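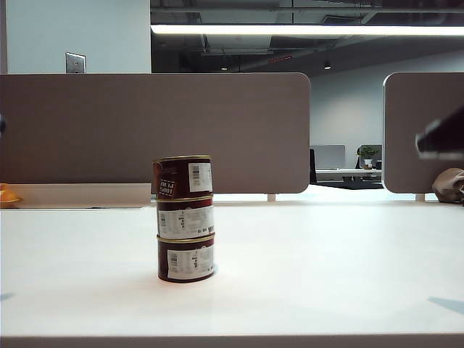

By Mirjam Boersma | Comment | 5 min read

Home News Comment Food Letters

369 shares

There is a word on the front of half the tins in my kitchen, and I have stopped believing it. The word is "pure". It turns up on tomatoes, on juice, on honey, on oil, and on a tub of salt I bought in June. Salt! I would like to meet the shopper who stood in the aisle at Roston worrying that the salt might be impure.

My complaint is a small one, I admit. These words are seldom lies. If a tin says 100% pure, I expect that what is inside matches the small print well enough to keep the lawyers calm. What bothers me is how little it tells me. Pure does not mean fresh, or ripe, or grown by anyone who was paid properly. A poor tomato is still purely tomato.

Jozef Peeters, who spent years buying stock for the grocer Clastport, thinks I am making a fuss. Shoppers have a few seconds at the shelf, he told me, and they want to be reassured. He may be right about the seconds. I am less sure about the reassurance. When every tin in the row makes the same promise, the promise is part of the wallpaper, and the price is the only thing left to compare.

The usual answer is that we should all read the label on the back. I have tried. The print is tiny, the country of origin hides under a fold, and the one thing I wanted to know - when was this stuff picked? - is hardly ever there. I did this for five tins last month and learned the picking date of none.

Jacobs, the corner shop near me, sells its own tins with the name of the food on the front and not much else. I can't say they taste better. I do trust them slightly more, and I suspect somebody in marketing has already noticed people like me. Give it a year and plain will be a selling point too, with a nicer typeface and 20p on the price.

So I have no campaign to offer. I would settle for a date, in print I can read without my glasses.

5 comments | Share | Print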